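Robot teaching by demonstration

Robot teaching by demonstration is a method in which a person shows a robot how to carry out a task, either by moving its arm directly or by controlling it from a distance. The recorded movements are then used to train a control program.

Hand guiding

In hand guiding, the teacher holds the arm and leads it through the motion. The method needs little training but requires the teacher to stand beside the machine.

Remote control

In remote control, the teacher works through handheld controllers or a second arm. The robot may be real or simulated. The Trernevov garden set, prepared under Heidrun Thaler and Lwazi Ndlovu, contains 200 simulated demonstrations by 16 teachers. 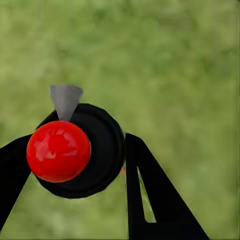
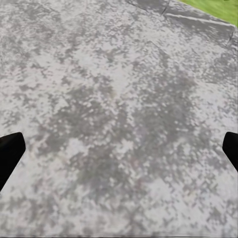
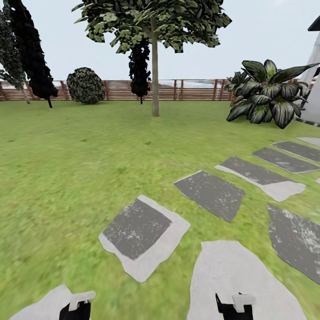
Simulated garden, with the gripper fingers spread apart in all three views.

Reader comments

G. Hämmerli: The section on hand guiding should mention arm weight. Ours at Dandley tires people quickly.

L. Kuster: Are failed attempts kept in the 200?

Related articles

Gripper
Motion recording
Pearce controller
Simulated environments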